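Kemeys Releases Predard 2, a Task Planning and Grasp Perception Package for Two-Arm Workcells

CLERKSTEAD, Nov 5, 2023 — Kemeys today released Predard 2, the second major version of its software package for planning, perception and control of two-arm robot workcells. The release adds a container-aware motion planner, a depth correction module for clear and polished surfaces, and a replay tool that lines up planner decisions with recorded sensor data. Predard 2 is available to current license holders as a download. New licenses can be ordered from Kemeys directly.

Predard runs on a single workstation connected to the arm controllers. It takes color and depth input from one head-mounted camera and up to two wrist cameras, keeps a model of the objects on the work surface, and sends joint targets to both arms. Version 1 was limited to open tabletops and rigid objects. Users moving items into or out of bins, pots and trays had to write their own approach paths and enter container dimensions by hand.

Container-aware planning

The new planner treats a container as a wall, a floor and an opening. It estimates all three from camera data at the start of a task and updates them when the container moves. Grasp candidates inside the container are rejected if any part of the gripper body, including the finger mounts, would pass within a set distance of the wall. The default clearance is 15 millimeters and can be changed per object class.

Candidates that pass the clearance check are ranked by reach, finger opening and the space available at the place location. The planner then assigns the move to one arm and holds the other outside a shared keep-out volume. Both arms may work at the same time if their volumes do not overlap. Cables attached to the grippers are modeled as a flexible envelope around the last two joints, with the length of the envelope set during calibration.

Perception on steel and glass

Polished steel and clear glass give unreliable depth readings. Reflections in a curved steel wall can be read as geometry, and a glass lid can be read as the table under it. Predard 2 includes a module that marks such regions as low confidence, fits a surface from the visible rim or edge, and passes the fitted surface to the planner in place of the raw depth values. Perforated surfaces are handled as solid for collision checks.

The module was developed at the Kemeys test facility in Clerkstead on a set of kitchen tasks. Steamed buns were chosen as one of the test objects. They are pale, have few surface features, and deform under grip force, so both the segmentation step and the force limit have to be right for a transfer to count as a success.
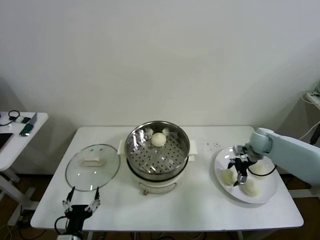 Bun transfer task with steamer basket and plate. One bun is in the basket and three are on the plate, with the right gripper above the plate.

Kemeys ran 374 bun transfers with the release build during October. Each run was scored by the same rules: the bun must end on the plate, remain whole, and not displace a bun placed earlier. Runs in which an operator pressed stop were scored as failures regardless of cause. The full run logs, including failed runs, ship with the software as a reference data set for the replay tool.

Force control for soft objects

Grip force is now set by a closed loop on finger position and motor current. The gripper closes at reduced speed until contact is detected, then advances in small steps until the object stops slipping in a short test lift. The test lift can be turned off for objects that are known to be rigid. Parallel two-finger grippers are supported in this release. Suction tools can be driven through the same interface, but the slip test does not apply to them.

Place motions use the same loop in reverse. Fingers open only after contact with the surface or with a neighboring object has been detected, and the planner leaves room for the opened fingers when it selects the place location.

Replay and tooling

The replay tool, named Wesley, opens a recorded run and shows camera frames, joint states, the object model and the planner's candidate list on one timeline. Selecting a rejected candidate shows the rule that rejected it and the measured value. Parameters can be changed and the planning step run again on the recorded data without connecting to hardware.

Wesley also exports runs in an open file format for use in policy training. Exported records keep the original time stamps from each device. Earlier versions of Predard resampled all streams to a fixed rate before writing them to disk; this step has been removed, and resampling is now an option at export. Recordings made with version 1 can be opened but do not include candidate lists.

Upgrade notes

Configuration files from version 1 are converted on first start, and a copy of each original file is kept. Custom approach paths continue to work and take priority over the new planner when both are present. Kemeys recommends repeating the hand-eye calibration after the upgrade — the calibration file now stores cable length and finger geometry, and default values will be used until these are measured.

An evaluation license is available for 60 days. It includes all planning and perception modules and the replay tool, with no limit on the number of recorded runs. Arm control under the evaluation license is limited to one workcell.

About Kemeys

Kemeys develops planning, perception and control software for robot workcells. Its products are used in laboratory, food handling and light assembly applications. The company is based in Clerkstead, where it operates a test facility for two-arm systems.

Requests for evaluation licenses, technical documentation and press materials should be sent to the Kemeys office in Clerkstead.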